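Wanted: people to handle laundry, badly and on purpose
---

Kinnear is taking on hand operators for the Ravik collection, from November, at our unit in Warby. Part-time, paid by the hour, no experience of robots needed. We would slightly prefer it if you had none, as people who have read a lot about robots tend to arrive expecting something cleverer than what we've got.

The plain version of the job: you hold a pair of handles, you steer a two-fingered gripper, and you pick up cloth and the odds and ends that get tangled in it. The movement is saved along with what the wrist camera saw. Then you do it again. A learning system is later fed the lot, and we find out whether it has picked up anything worth having.

We have our doubts, and you should hear them before you apply. The first set, gathered by our partners at Povedero, came to 3676 attempts. A fair share were the same tidy towel, picked up from the same corner by the same three people. The system trained on it was very good at that corner. Turn the towel round and it pinched at the table. The sales talk in this trade says more examples will cure that. Perhaps. We think duller, messier and more honest examples might, and we're paying for a few months of finding out.

## What you would do

- Work four-hour shifts, mornings from 8.30 or afternoons from 1.30.
- Record up to 200 attempts in a shift. There is no bonus for going over, and we'd like you not to try.
- Mark each attempt as a pick, a miss or a muddle. Muddle is a proper label and we want it used.
- Leave your failures in. Operators at the last place threw theirs away to keep the numbers pretty, and we are still paying for it.
- Rumple the cloth yourself between attempts, differently each time.

## What you'd be looking at

Mostly the screen that shows the wrist view. You get the two ridged fingers, sharp as anything, and past them whatever the cloth is doing. When the arm is moving quickly the rest goes to streaks, and you are left judging by colour: pale blue for the fabric, a patch of green, a bit of yellow off to the side. Some applicants find this maddening within ten minutes. Please be truthful with yourself about whether you're one of them.
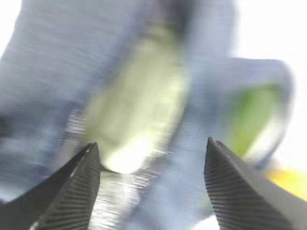 ## Who we're after

Steady hands, reasonable patience and the nerve to write "don't know" in a notes box. Good colour vision helps with the screen work. You will be seated for most of the shift, with ten minutes off in every hour, and the handles can be set up for left or right.

We are not after people who want to train the future. The future may well turn out to be a machine that folds one kind of pillowcase.

## Pay and terms

A trial shift comes first and is paid at the full rate, whether or not either of us wants to carry on. After that it's a contract for 300 hours, which can be stretched to 400 if the results justify it. They may not. If we stop early you get four weeks' notice or the pay for it.

Your hand movements are recorded, your face and voice are not. The recordings belong to Kinnear and are shared with Povedero. Ask for the data sheet before you sign and read the second page, where the awkward bits are.

## Applying

Send half a page to the Ravik desk at Kinnear, Warby. Skip the CV. Tell us about a repetitive job you've done and what you did when it went wrong, and say which shifts you can manage. Everyone gets a reply, including the noes.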